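Let the Store Bag Retire

I have bought groceries every Saturday morning for most of my adult life, and for most of that time I left the produce section with a fistful of thin clear bags. One for the apples, one for the pears, one for the green beans. I never decided to do this. The roll was there, so I pulled one off.

I think stores should move the roll. I don't mean ban it. I mean put it behind the counter, or at the end of the aisle, somewhere a person has to walk to on purpose. Most fruit doesn't need a bag. An orange comes with a peel. A banana comes with a peel and a handle. You are going to wash the apple anyway, or you should.

Last July I kept every produce bag that came into our house and stuffed them in a kitchen drawer. At the end of the month I had 52. There are two of us at home. We are not big eaters of fruit, and I would have guessed a number well under half that. What bothered me more was how short their working lives had been. Nearly all of them had carried something from a bin to a register, then to a car, then to a counter, and after that they had no job at all.
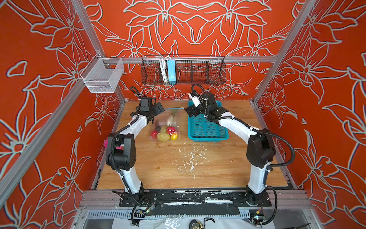
The usual argument for the bags is that they keep food fresh. In my kitchen they do the reverse. Peaches left in a closed bag sweat, and the one at the bottom goes soft and takes its neighbors with it. Lettuce and herbs are a different matter, and I still wrap those in a damp towel or a box with a lid. But that is something I do at home, with things I own, and it has no bearing on whether I need a bag at the store.

The second argument is the register. Cashiers would rather weigh one bag than chase six plums across the scale, and I have some sympathy. My neighbor Aileen Aquino worked a register for four years and told me loose fruit slowed her down less than people counting out coupons did. Her real complaint was with knots. Customers would tie the bag so tight that she couldn't see what variety was inside, and she had to ask or tear it open.

There are washable mesh bags for people who want something to hold their plums together. I have two, and they work fine. You can read the sticker through them, they weigh next to nothing, and they go in with the towels on laundry day. I would warn against buying a big set. A drawer full of reusable bags that stay in the drawer is no improvement on a drawer full of the other kind, and it cost more. Buy a couple, or use an old pillowcase. My mother used a string bag that hung on the back door, and it outlasted the door.

I have heard people say that this is too small a thing to bother with. They point to shipping, or to all the packaging that never reaches the shopper, and they are right that those are larger. I still don't find it a good reason to leave the roll where it is. Moving it costs a store almost nothing. It takes no new law and no new product. A shopper who wants a bag can still have one, and I suspect the number who bother to go and get it will be small.

I will grant one real exception. My father's hands shake, and for him a bag is the difference between carrying home his own cherries and asking for help. Any store that moves the roll should keep it within reach of somebody who needs it, at a sensible height, with no sign scolding him for it. I dislike those signs anyway. People will put up with a longer walk much more easily than a lecture.

The store I use now has the roll at the end of the root vegetables, past the potatoes. It used to hang at every second bin. I don't know who made the change or if it had anything to do with waste - it may have been about the cost of the bags. The first week I stood in front of the apples with my hand in the air, reaching for something that had been taken down. Then I put four apples in the cart and went on to the bread.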